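Picked up again from Omprakash's notes on the sink task. The planner still times out on plates that sit low in the basin, and his guess was collision padding on the basin walls. I checked that first.

Padding was set in two places, once in the scene config and once more in the planner wrapper, so the walls were being inflated twice. Took it out of the wrapper. Kamlesh, if your branch still sets it, please drop it before you merge or we'll be back where we started.

Reran with seed 2106. The approach pose now comes back with a valid solution and the fingers go in over the right rim, which is the side we want with the faucet on the left.
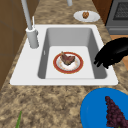
Lincombe, May 25, 2018

Carried on with the same seed. At the pose above, the gripper hangs over the inner wall near plate height and isn't touching the plate. The red-rimmed plate with the meat on it is the target. The plate on the far counter and the blue one with the grapes should both be treated as obstacles, but the scene parser had the blue one tagged as a second target. Its label matched on "plate" alone. Changed the match to use the object ID.

Full batch after that change: 555 seeds, 22 planning failures. I went through the failure logs and they fall into two groups. Most are IK failures where the wrist has to roll past its limit to get the fingers under the near side of the rim. The others are the path checker rejecting the lift because the meat is attached as a separate body and reads as colliding with its own plate. Girish has a fix for the second group (allow contact between an attached object and anything resting on it) and I'll try it once he pushes.

Also noticed the basin floor and walls share one segmentation label. It makes no difference to planning, but Mechthild's depth filter uses the label to find the floor plane and the sloped walls pull the fit off. Needs splitting in the asset file. I've left the colours alone so her old masks still load.

To do:
Split basin label, floor and walls
Rerun the 22 with wrist roll limits logged at each step
Ask Mitiku whether the June build keeps the old collision matrix format
Move the padding value into the scene config docs

Batch output is in the shared folder under sink_padding_2.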